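Workroom notebook, Havcombe
February 21, 2025
Entry 52, the brown table

Started on the big table, having run out of other things to start on. Achilleas Stefanou had written "table?" on last week's page with one question mark, and from him that counts as strong language.

State of it before I began: mug rings, a strip of something tacky along the near edge, and a fine sprinkling of dried petals. The petals come from the two plants, which were bought to cheer the place up and have gone about it by shedding. I moved them to the floor, had a think about feet, and moved them back.

Method, such as it is:

First pass with a dry cloth for crumbs and petals. Do this towards you and catch them. I did it away from me and caught none.

Second pass, damp cloth, wrung until nothing drips. The Preltbridge branch swears by hot water and they have a table with a white bloom on it the size of a dinner plate, so I used cold.

Third pass, Gustia polish, the one in the flat tin. A bit on the cloth, never straight on the table. It says to leave it for 6 minutes. I left it for one phone call, which was longer. Buffed up all right in the end, with some language.

The tacky strip didn't care about any of this. Old tape glue, I think. A fingernail shifts it and so does a plastic ruler, though the ruler is now tacky as well. Somebody please claim the ruler.

Cloths: the purple ones are for this table and the desks. The yellow ones are for the sink and should stay there. They have been seen travelling. Purple ones shed a little fluff on their first outing, so wash before use, no softener, or the polish smears and you get to do it all again.

Lids and bits of tape left lying about go in the drawer under the printer. I know it is full. Push.

The laptop can stay at the right-hand side as long as it keeps to the right-hand side. Same goes for whatever people lay on top of it. Wipe up to it, lift, wipe under, put back. Do not go round it like a lawnmower round a tree, I could see the outline of the old one until September.

Cables on the floor: not my table, not my entry. I will say that I stepped over them all day and that they seem to be breeding.

Cost so far: the polish was left over, the cloths were in the cupboard. Tô quoted us 3,000 to have the whole top sanded and refinished. Achilleas read that out twice in case it got smaller.

Final going-over with the purple cloth, plants back in their places.
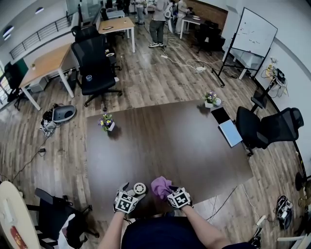 Still to do
Ruler. Back desks. Water the plants, a little, over the sink. Ask Preltbridge what they did about the bloom, and be nice about it.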